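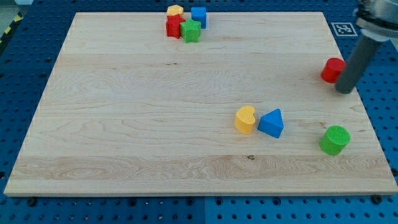 Bench inspection before the push-rod and gripper comparison, Hallham workshop, bench 2. Filled in by Farah Nugroho with Keegan Ashby on the controller. The comparison is between the plain rod and the Brostier two-finger gripper, both on the same arm and with the same set of wooden blocks. Each line was looked at with the rod fitted and will be looked at again when the gripper goes on. For the rod checks the blocks go out on the maple board as they are now, with the star, the blue cube and the other two close together near the far edge and the red cylinder standing by itself next to the rod tip. The left half of the board stays clear so there is somewhere to push to.

Results are marked OK, OK with comment, or ACTION.

1. Table and work surface

1.1 Pegboard panels level across the seam – OK
1.2 Fasteners along the front edge tight – OK. All gone over with the hex key.
1.3 Board does not slide when pushed by hand – OK with comment. It moves if you lean on the near corner. Slamet Liem wants stops fitted in the peg holes. I would like that too, but before the gripper runs and not halfway through them.
1.4 Board free of splinters and raised grain – OK. The knot is flush.
1.5 Hazard striping stuck down and readable – OK

2. Arm and mounting

2.1 Base bolts torqued and paint-marked – OK
2.2 Cables clear of the wrist through full travel – OK with comment. One tie had worked round to the inside of the elbow. Moved and trimmed.
2.3 No play at the wrist with power off – OK
2.4 Brakes hold when power is cut – OK. Done with the arm stretched out, which is the worse case.

3. End effector: rod

3.1 Collar screws tight – OK
3.2 Tip rounded, no burrs – OK
3.3 Rod straight – OK. Rolled on the flat plate.
3.4 Tip height above board set – ACTION. The height was left over from the Cumov tests, where the surface was thinner. Keegan has put in a new lower limit. Check it with the feeler gauge before anyone runs at full speed.

4. End effector: Brostier gripper

4.1 Finger pads undamaged – OK with comment. Left pad has a nick at the outside corner. Usable, but order a pair.
4.2 Fingers let go when the stop is pressed – ACTION. They hold. Hakim Latuheru says this is the default and can be changed in the settings. We need to decide which we want and write it on the bench card.
4.3 Pinch guard fitted – not checked, the guard is still at Ivanyshyn.
4.4 Spare mounting screws in the tray – OK, 20 counted.

5. Camera and marker

5.1 Marker flat and clean – OK
5.2 Marker visible to the camera in the working poses – ACTION. The arm housing comes across part of it when the rod works at the right-hand side of the board. Enikő Kerekes to try it further along the back. Calibrate again after moving it.
5.3 Camera clamp tight – OK

6. Controller and stops

6.1 Bench stop button – OK, pressed 2 times, once at rest and once moving
6.2 Pendant stop – OK
6.3 Speed limit set for people at the bench – OK
6.4 Force limit the same for both tools – ACTION. The rod profile and the gripper profile had different values. There is no point comparing them like that. Keegan to copy the rod value across.
6.5 Log space – OK. Room for roughly 2000 runs.

Rod runs may start once 3.4, 5.2 and 6.4 are closed. Gripper runs wait for 4.2 and 4.3 as well. Put your initials next to each item when it is done, and leave this sheet on the clip by the bench stop.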